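Sealing a stone benchtop, part two: what I measured

August 2020

Part one covered stripping the old sealer off the kitchen bench at the Hollton house. This post covers the resealing, with the numbers I wrote down as I went. If you have engineered stone, stop reading, as most of it doesn't need a sealer and you will only make it sticky.

To recap, the bench is natural stone, honed when we bought the place and since worn to something between honed and polished near the sink. The previous owner had put a topical acrylic on it, which had yellowed and was lifting along the front edge. I took that off with a solvent stripper and a plastic scraper over two weekends. The stone underneath was in better condition than I expected, apart from one etched ring beside the cooktop.

Drying

The data sheet for the sealer (Jinwood penetrating, solvent-based, the one-litre tin) says the stone must be dry but gives no method for checking. I taped a square of clear plastic over three spots and left it overnight. Two came up clean. The one behind the tap had fogged on the underside, so I put a fan on it and repeated the test two nights later. Clean.

August is a poor month for this. The kitchen was sitting at 68 per cent relative humidity with the windows shut, and opening them made it worse. Running the split system on heat brought it down enough to work with. I would do the job in October if I had the choice.

Absorption test

Before sealing, put water drops on the stone and time how long they take to leave a dark mark. I used an eye dropper and the stopwatch on my phone. The drop by the sink darkened the stone in under a minute. The drop in the far corner took nearly 29 minutes, which tells you that corner still had some of the old product in it. I stripped the corner again. If you skip this step you will get patchy take-up, and the patches show as soon as the light comes in low.

Use a drop of cooking oil as well, somewhere that will be hidden. Oil and water behave differently and the sealer is sold on its resistance to both. Mine went under where the toaster lives. The mark came out with a bicarb poultice after a day and a half.

Surface prep

The stone was left with some fine scratching from the scraper, despite it being plastic. I went over the whole top with a 150 grit pad, then 600, wet, by hand, with light pressure. Don't jump straight to the finer pad. It will ride over the scratches and polish the high spots, and you'll have to go back. Rinse between grits with clean water and change the cloth, or you'll be dragging the coarse grit around under the fine pad.

Veins are usually a different hardness from the body of the stone. On ours the pale ones are softer and I could feel a slight dip across them with a fingernail. A sanding block will bridge those dips, while a bare pad under the fingers follows them. I used the bare pad.

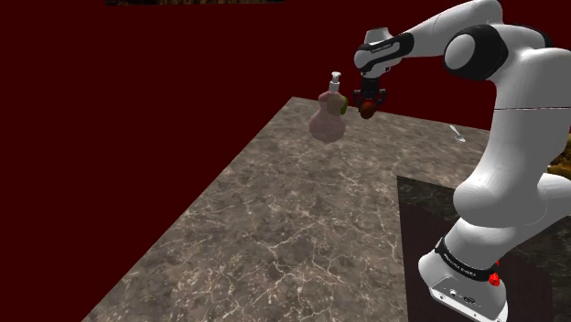
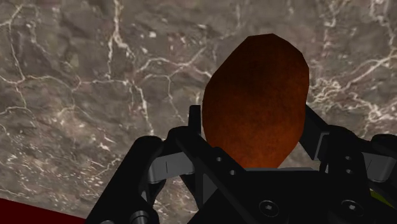 Application

Wipe on, wait, wipe off. The tin says to leave it for ten minutes. At the temperature in our kitchen it was still wet at ten, so I let the first coat go to fifteen before buffing. What matters is that no liquid is left on the surface when you walk away. Residue cures to a haze, and the haze has to come off with more of the same sealer, which softens it, followed by a dry cloth.

I worked in sections about as wide as my reach and kept a wet edge between them. Start at the back. I started at the front on the first coat and leaned in it.

Two coats, an hour apart. A third went on the strip around the sink cutout, including the raw edge of the hole, where water gets under the tap flange. The previous owner hadn't sealed that edge at all. The cut face was noticeably darker than the top and it drank the sealer straight away.

Ventilation is not optional with the solvent version. I had a half-face respirator with organic vapour cartridges, the rangehood on high and the back door open, and could still smell it in the hallway the next morning. Perić make a water-based one which I used on the laundry trough surround last year. It's much easier to live with, but the coats were thinner and I've had to redo it once already.

Cure

Water resistant after a day, full cure in three according to the tin. We cooked on the barbecue and made tea in the laundry. I repeated the drop test on day four. No darkening by the sink after half an hour, at which point I stopped the clock. The oil drop left nothing either. Lemon juice is another matter: a penetrating sealer does nothing about acid etching and isn't meant to. Use a chopping board.

Cost

I'm not going to itemise it. The sealer was the largest part and I have more than half the tin left. The pads came from the stone yard at Grirnurwood, who sell them singly if you ask at the counter. The hardware chain only had them in packs of ten. The yard will also give you an offcut to practise on, and I'd take them up on that before going near the bench with anything abrasive.

Outstanding

The etched ring beside the cooktop is fainter but still there if you get down level with it. It probably needs polishing powder, and that means matching the sheen on the rest of the top, so I'm leaving it until the weather warms up. The silicone along the splashback also has to be cut out and replaced. The stripper got to it and it has gone soft for most of its length. Neutral cure this time, as the acetic type can mark some stones.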